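3.2 Survey of kitchen layouts and meal habits

The household survey covered two towns, Trement and Dasurstead, and asked how people store, prepare and throw out fresh food. Forms went to 661 addresses in August and 611 came back complete. Households with more than one kitchen were counted once, using whichever kitchen had the main fridge.

Bench space was recorded in three bands (small, medium, large) by the person filling in the form. We did not measure benches ourselves, and the bands should be read as the householder's own view of the room.

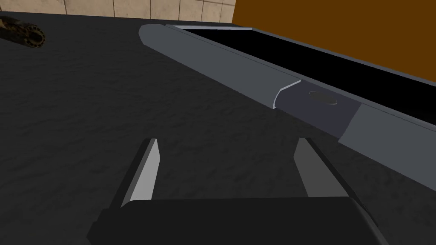
Octavio Bravo, commenting on a draft of this section, objected that self-reported bands favour people who have recently renovated, and that the length of clear bench at dinner time would be a better guide. We agree in part. Clear length changes through the day, however, and would have needed a visit to each home. The bands were kept, and the answers on renovation were added to the model as a separate term.

Food waste was recorded in a diary over 21 days. Entries were made by weight where the household owned a scale and by cupful where it did not. Cupfuls were converted using the Leiva table, with leafy vegetables treated apart from root vegetables. Peelings and bones were left out of the totals.
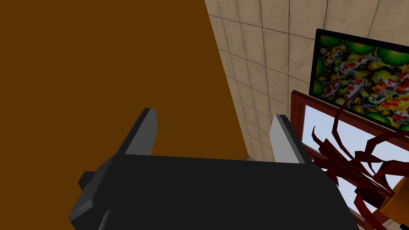 The same diary asked for the time of the evening meal. Most Trement households ate before 7 pm, while Dasurstead showed a wider spread and a second group eating after 8 pm. Late meals went with more leftovers kept and fewer eaten. The link weakened once household size was taken into account, but it did not vanish.
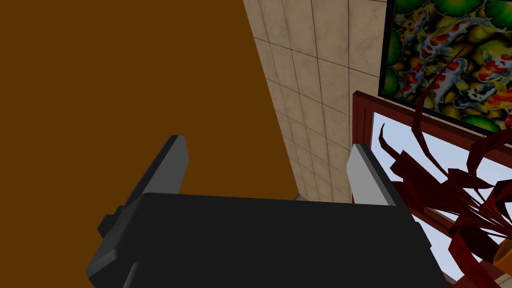 Does a larger bench lead to less waste? On these data it makes little difference once fridge size and the number of shopping trips are included. Households that shopped at the Zullero market more than once a week threw out less fruit in every bench band. Colour-coded storage tubs, which 11 households used, had no clear effect, although the group is too small to support a firm finding.

Missing diary days were left blank and weekly totals scaled to the days present. Mansilla's method of filling gaps from the previous week was also tried and gave the same ordering of the bands.
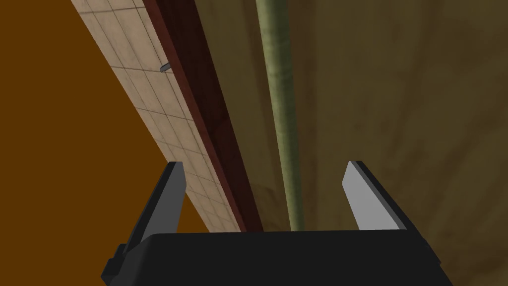
Figure 3. Simulated interior view, with open gripper in the foreground.

Labour time was harder to compare. Several respondents included washing up in preparation time and others left it out, so only the ranks are used in Section 3.3.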